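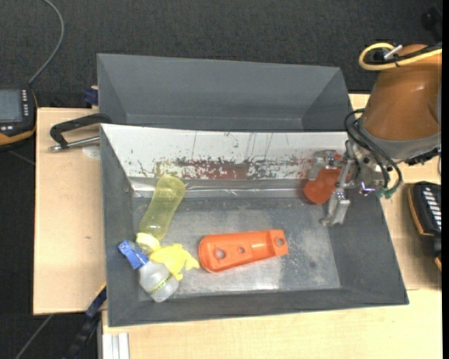

Bin cell, front and rear bins, arm over the right end of the front one.

From: Sorin Surdu
To: picking list
Subject: Re: Tandus gripper kit, trial units

> Has anyone run the Tandus kit on mixed plastics? Bratidlow quoted us
> 3,887 for the gripper, brackets and hoses, 2,575 without the
> brackets. The Didico is cheaper but I can't get a straight answer
> on finger wear.
> Ye

We've had one on trial since August, some 2,000 picks so far. Notes in no particular order.

Translucent bottles are the weak point. A bottle lying against the silvery strip at the foot of the back wall gives poor depth returns, and the planner grasps behind it. Matte grey walls are fine. The white panel on our back wall is badly chipped along the lower edge and I'd replace it before blaming the software.

Rigid parts with holes, like the orange one mid-bin, pick well if the approach is square to the long axis. Small spray bottles are acceptable by the body, poor by the head.

Corners cost cycle time. The long finger needs clearance from the sloped walls — set the margin to 4 mm, as the default is too tight.

Clamp the bin. Ours crept until we did, and calibration went with it.

I'd take the 3,887 option. No data on the Didico fingers.

Sorin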